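Avau arm controller: a month on the bench

I bought the Avau controller in February to replace the aging Marchetti box that used to run our tabletop arm, and I'm still finding excuses to play with it. Setup took one evening. It found the arm on the first try, and the motion is so much smoother – slow moves used to buzz on the Marchetti, and now they just glide!

My main test is block pushing. The arm carries a plain rod, no fingers at all, and has to nudge colored shapes around a wooden board. It's a great way to show up a bad controller, as any jerk at the tip sends a cylinder rolling off course. I ran 1000 pushes on each box with the same Irnby software, and the Marchetti lost the block 179 times. The Avau lost it 50 times. I was grinning by lunch. 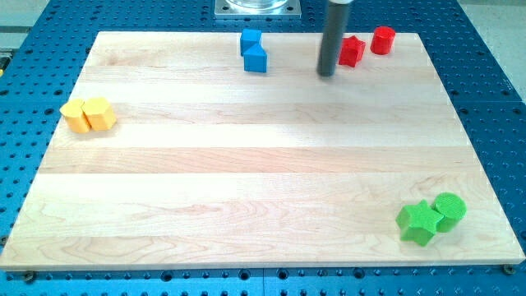 Rod over the far side of the board, blocks grouped by color.

Stars are still the hardest (those points catch the rod in odd ways), but the new force limit helps a lot. You can change it in the middle of a run, too, and I use that all the time.

Gripes? The fan is loud, the manual is thin, and the log stops at 2666 lines unless you dig through the settings. I also tried the Huvum, and its screen is nicer, but it felt sluggish on short moves. The Avau stays on my bench.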